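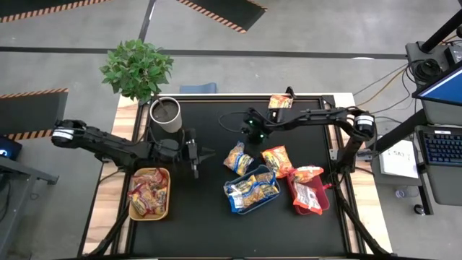

Two robot arms at a work table with snack bags and trays.

Rules for working near a robot arm

A robot arm is a machine with joints, like your shoulder, elbow and wrist. At the end is a gripper, which opens and closes to hold things. An arm does not know you are there unless it has a sensor that can detect people.

For this reason, workplaces write safety rules. At the Flesta workshop in Dirkport, these are the main ones:

Stay outside the marked zone while the arms are powered.
Keep hands off the table until the operator says "clear".
Tie back long hair and tuck in loose sleeves.
Check the emergency stop every 30 days.

The emergency stop is a button that halts the arms. Anyone may press it. The operator must then find out what went wrong before starting again.

Speed is limited too. When a person is close, a Flesta arm runs at 40 per cent of its top speed.

Word to know
Standard: a written set of rules that many workplaces agree to follow.

Written by Brândușa Ardeleanu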